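4.2 Evaluation of the Lockwood kit on the tabletop task set

The second product under review is the Lockwood kit, a two-arm tabletop manipulation package sold by Musolar as a single bundle. It comes with two arms, a pair of matching two-finger parallel grippers, a head camera, a control computer and the Plandus software, which handles calibration, teleoperation, logging and the training of policies from recorded episodes. The vendor offers the kit on a purchase or lease basis. We leased one unit and used it as delivered, apart from the changes noted at the end of this section.

Setup followed the printed guide. The arms were bolted to the base plate, the camera was fixed to the head mount, and the calibration routine was run with the supplied target. The routine has to be repeated whenever the head mount is moved. In our first week this happened more often than we had planned for, as the mount would settle under its own weight if the lower clamp was left at the torque given in the guide. After the clamp was tightened further, the calibration held between sessions.

All trials were carried out on a felt-covered table. The felt limits sliding when an object is touched off-centre and dulls reflections from the overhead lights. The household set follows the object list of the Prikotitz protocol, with substitutions where a listed item was not sold locally. The items used for the breakfast layout were a two-slot toaster, bowls in pink and green, and blue cups. The toaster was treated as a fixed obstacle in the cup and bowl tasks and as a target only in the bread removal task. Its cord was left on the table in every trial, as the protocol asks for at least one flexible object that the arms have to avoid.

The table stands beside a glass partition, and we did not screen the glass. People and furniture in the next room are therefore part of the head camera's view. The vendor advises a plain backdrop during data collection. We chose to ignore this advice, given that few buyers of a kit in this price range will have a closed cell to put it in.

Operators recorded 400 teleoperated episodes through the Plandus interface. Episodes were split across the cup, bowl and bread tasks, with the starting positions of the movable objects changed between episodes by hand. Figure 7 gives the head camera's view of the breakfast layout.

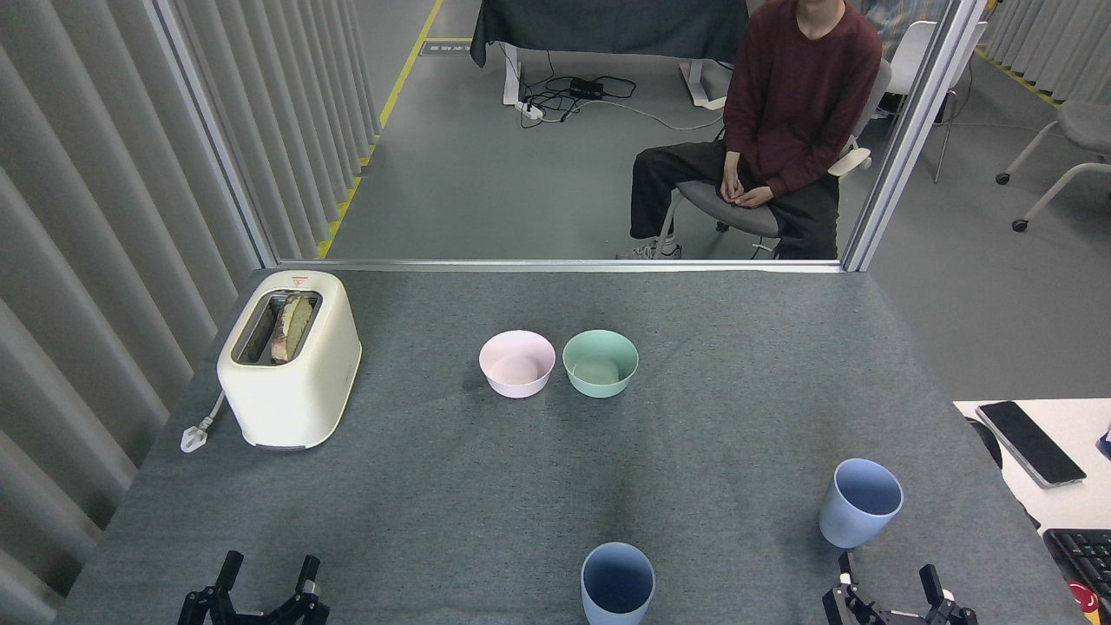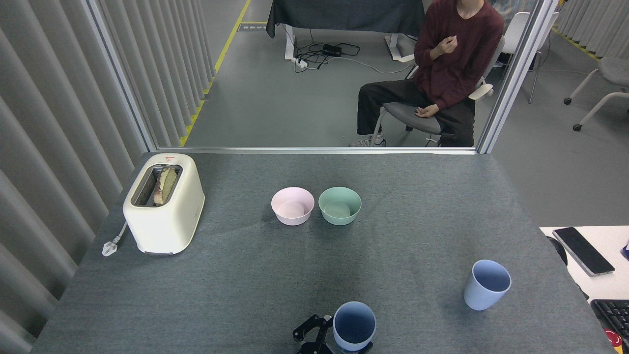 Figure 7. Breakfast layout from the head camera, Lockwood kit. First view: both grippers open. Second view: gripper closed on the nearer cup.

The placement of the nearer cup was the main source of difficulty. At the front of the table, a cup falls partly outside the head camera's view, and the policy has to work from the rim and the upper part of the body. Operators had little trouble with this in teleoperation, as they could look at the table directly. The trained policy had no such help. In its early versions it tended to close the gripper too high on the cup wall, and the cup then rotated between the fingers during the lift. Adding episodes with the cup in this region reduced the fault but did not remove it.

Colour caused less trouble than expected. The blue cups differ slightly in shade, and the policy did not favour either of them in a way we could measure. The pale bowls were found reliably against the grey felt. When the bowls were set close together, however, the open fingers needed more room than the gap allowed, and the far bowl was sometimes pushed before the near one was gripped. The stock fingertips are wide for this kind of work. A narrower pair is sold by Musolar as an extra and was not tested.

The bread task gave the most uneven results. A slice standing in the slot offers only a thin edge to the gripper, and the force setting has to be low enough that the slice is not crushed. Plandus lets the user set a force limit for each gripper, but the limit is applied for the whole episode and cannot be changed between steps. A limit that suited bread was too low for a firm hold on a cup. We ended up running the bread task on its own, with a separate settings file.

Some practical points bear on the value of the kit. Training on the supplied computer took 12 hours for each policy, during which the machine could not be used for recording. The logging tool dropped the gripper state from 24 episodes, all of them from sessions left running for a long time without a restart. These episodes were discarded and recorded again. The vendor's support desk confirmed the fault and supplied a patch in February, after which it did not come back.

Two changes were made to the kit as delivered. The lower clamp on the head mount was replaced with a heavier part, and the cable at the base of each gripper was tied back to the wrist to stop it from catching on the table edge. Neither change affects the vendor's software. The same clamp and cable ties were kept in place for the longer trials reported in the next section.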